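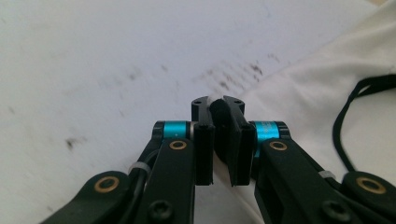 **What went wrong with the hand-held grippers at Lakcombe?**

The fingers on one unit closed without the trigger being pulled, and a worker's thumb got pinched.

LAKCOMBE, 12 October 2022. Folding work at the Grovberg site in Lakcombe is stopped until further notice. Pinch happened mid-morning, second shift of the week. Bruised thumb, no broken skin, worker went home and was back the next day. Grovberg says it was the right-hand unit of a pair. Trigger open, fingers shut anyway, stayed shut until the cable was pulled.

The grippers are made by Lukeck. People wear them one on each hand and handle cloth at a table, and the recordings go to Grovberg's folding robots later on. So no robot arm was moving when it happened, which is partly why the site was slow to write it up. First report called it a "snag." Second one, filed that evening, calls it an uncommanded close. Lukeck has only seen the second.

Grovberg runs 17 pairs. All of them are off the tables for now, including the ones with no complaints.

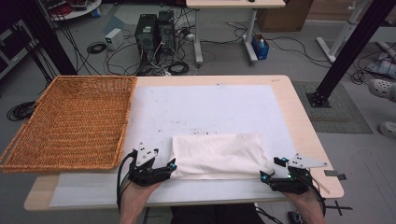

## What the checks found so far

Not a lot. A technician from Belhaj, the firm that services the units, opened up the bad gripper and found the trigger sensor reading half pulled with nothing touching it. Could be the sensor. Could be the connector at the wrist end, which was loose when it came off. Belhaj wants both parts swapped and tested seperately before it says which.

The site log is more awkward. It has 8 earlier entries since April that mention fingers "sticking" or "slow to open." All on garments, none on the hard objects. Most were put down to cloth bunching in the linkage and closed the same day. Trim and hems get the blame in several of them. No one had gone back and read them together untill this week.

Two of those entries are for the same unit that pinched the thumb. It was cleaned both times and put back out.

Grovberg is also pulling recordings. 131 sessions were made with that unit after the first entry, and the company says it will not train on any of them until someone has compared the trigger signal with the finger position all the way through. A bad signal would teach the robots to grip at the wrong moment. Slow job. No end date given. 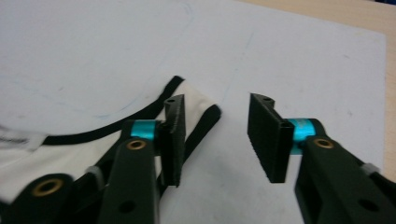
## What changes at the tables

New rules go up before anyone restarts:

- Bare fingers stay out of the gap while the unit is powered. Cloth caught in the jaws? Power off first, then pull.
- Open-and-close test at the start of each shift, both hands, with nothing in the jaws.
- Any sticking gets the unit tagged and taken off the table. No more cleaning it and carrying on.
- A second person within reach of the power switch.

Lukeck says it is working on a lower closing force for cloth work and will send it to Lakcombe first. Workers at the site asked for a cut-off button on the gripper body as well. No answer on that yet.

Restart depends on the Belhaj report. Pay continues during the stop, Grovberg says.

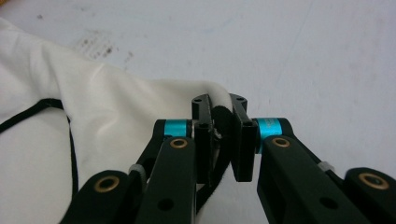 *Hand-held gripper closed on the black edging of a white cloth.*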